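### 3.2 그리퍼 제작과 손목 카메라 배치

그리퍼는 Hidstead 공유 작업장에서 제작하였다. 작업장에는 데스크톱형 3D 프린터와 소형 탁상 드릴, 납땜대가 있으며 회원이면 시간제로 사용할 수 있다. 팔 본체는 제2저자가 자택에서 조립한 것을 그대로 옮겨 왔고, 손가락과 카메라 브래킷만 새로 설계하였다. 부품비 총액은 팔을 제외하고 785크로나였다.

손가락은 좌우 대칭의 두 개로 구성된다. 초기 설계(Wondovura-A)는 속이 찬 쐐기형이었으나, 출력 시간이 길고 손목 서보에 걸리는 부하가 커서 천을 든 채 자세를 유지하지 못하였다. 두 번째 설계에서는 윗면에 삼각형에 가까운 홈을 파서 질량을 줄였다. 손가락 하나의 질량은 27 g이며, 끝단은 천의 주름 아래로 들어갈 수 있도록 안쪽으로 좁아지게 하였다. 끝단 모서리는 사포로 가볍게 다듬었고 고무나 실리콘 패드는 붙이지 않았다. 패드를 붙인 시편에서는 보풀이 접착면에 끼어 파지력이 시행마다 달라졌다.

출력 재료는 노란색 필라멘트 한 종류로 통일하였다. 작업 대상인 회색 직물과 색상 차이가 커서 HSV 공간의 단순 임계값만으로 손가락 영역을 분리할 수 있다. 다만 홈 안쪽은 그늘이 져 윗면보다 어둡게 기록되므로 명도 하한을 별도로 낮추어야 했다. 임계값은 작업장 조명 아래에서 한 번 정한 뒤 모든 시행에 동일하게 적용하였다.

카메라는 손목에 고정하여 두 손가락의 끝단이 화면 하단 좌우에 항상 들어오도록 하였다. 그림 4는 손가락을 벌린 상태에서 얻은 손목 카메라 영상이다. 손가락 사이에는 물체가 없고 회색 천이 배경 대부분을 차지하며, 우측 상단에는 천이 두껍게 접힌 능선이 있다. 이 능선처럼 음영이 뚜렷한 주름은 파지점 후보로 쉽게 검출되지만, 중앙부의 얕은 굴곡은 명암 차이가 작아 검출기가 자주 놓쳤다.

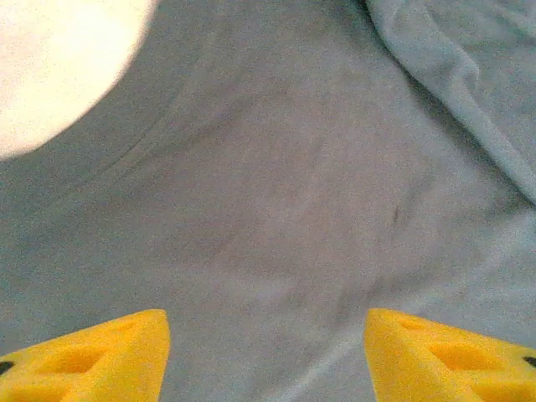

**그림 4.** 손목 카메라 영상. 벌어진 노란색 손가락 두 개와 회색 직물. 좌측 상단의 밝은 영역은 초점이 맞지 않은 흰색 물체이며, 주름 검출 시 마스크로 제외하였다.

### 3.3 파지점 검출에서의 오류 요인

예비 시험에서 확인한 오류는 대부분 직물 표면에서 비롯되었다. 첫째는 가는 선형 무늬이다. 그림 4의 중앙에서 약간 오른쪽에 보이는 짧고 어두운 자국은 실밥인지 얼룩인지, 혹은 작은 주름의 그림자인지 영상만으로 판별하기 어렵다. 검출기는 이런 자국을 주름의 골로 분류하는 경향이 있었다. 길이가 짧은 후보를 버리는 조건을 추가하자 오검출은 줄었으나, 실제로 잡을 수 있는 작은 주름도 일부 함께 제거되었다.

둘째는 과다 노출이다. 흰 물체가 렌즈 가까이에 들어오면 해당 영역이 거의 균일한 밝은 색으로 포화되고 윤곽이 번진다. 이 윤곽은 완만한 호를 이루어 주름의 능선과 모양이 비슷하다. 포화 영역의 경계에서 7픽셀 이내에 있는 후보는 모두 제외하였다. 노출을 고정하는 방법도 시험하였으나 팔이 작업대 안쪽으로 이동할 때 영상이 지나치게 어두워져 채택하지 않았다.

셋째는 봉제선과 접힘의 혼동이다. 두 경우 모두 어두운 선과 그 옆의 밝은 띠로 나타나며, 단일 영상에서는 구별 기준을 찾지 못하였다. 현재 구현에서는 둘을 같은 부류로 두고, 손가락을 닫은 뒤 서보 전류가 기준값에 미치지 못하면 파지 실패로 처리한다. 기준값은 손가락을 빈 상태로 닫았을 때의 전류를 매 시행 전에 측정하여 정한다.

브래킷의 강성도 결과에 영향을 주었다. Dubey가 9월에 출력한 첫 브래킷은 팔이 멈춘 뒤에도 진동이 남아 영상이 흔들렸다. 두께를 4 mm로 늘리고 체결부에 리브를 추가한 뒤로는 정지 직후의 영상을 그대로 쓸 수 있었다. 수정된 브래킷의 도면과 손가락 형상 파일은 Saxena가 관리하는 Arnbridge 저장소에 올려 두었다. 카메라 내부 파라미터는 브래킷을 교체한 날 다시 보정하였고, 이후 시험에서는 같은 값을 사용하였다.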